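Flindmont hose and cable dress kit: six-week review from a shared shop

I bought this for the big KUKA in our shared workshop, where a few of us have been trying to get it to pick wooden blocks out of a bin. Short version: I like it, I'd buy it again, and the instructions are awful.

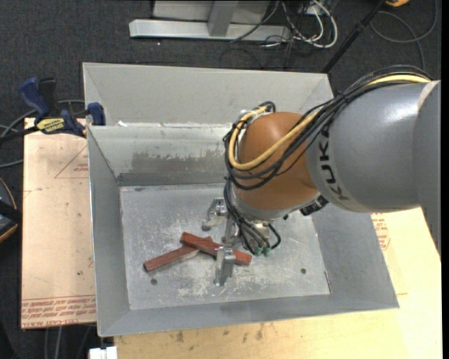
What you get

My kit came with 14 hook-and-loop straps, 4 swivel brackets, a length of split sleeve and a bag of screws, two of which were the wrong thread. I paid $39 for it on sale in September. Hurusero sells something similar with nicer brackets, but it costs a lot more and you have to order the sleeve separately (why??).

Putting it on

Plan on a whole Saturday. The booklet says an hour, and I'd love to meet whoever managed that! Reda Nasr helped me and we still had to redo the wrist end, because the first try was too tight and the hoses pulled as soon as joint five turned past halfway. Leave more slack than looks right. We have a big fat loop hanging off the wrist now and it's ugly, but it moves with the arm and nothing gets pinched.

Jog the arm slowly through every pose you plan to use before you close the last straps. I skipped two of them and got to take the whole thing apart again.

Bin picking with it

Reaching down into a metal bin is hard on hoses, especially when the blocks have landed crossed over each other and the wrist has to twist to get a finger in beside the top one. With our old zip ties I was stopping all the time to tuck something back in. Since the kit went on I've had one strap come loose, and that was one I'd put on over dust - wipe the arm down first.

The straps do pick up sawdust like crazy. An old toothbrush gets most of it out.

Gripes

The brackets squeak. A little dry lube fixed it for a week or so and then it came back. The sleeve is also stiffer than the one Nindotar makes, which I've used on a smaller arm, and cutting it square took me three tries and a new blade.

Would I recommend it? For a hobby cell, yes. If you run yours all day, spend the extra on better brackets. I'm giving it 4 out of 5, and I've already ordered more straps.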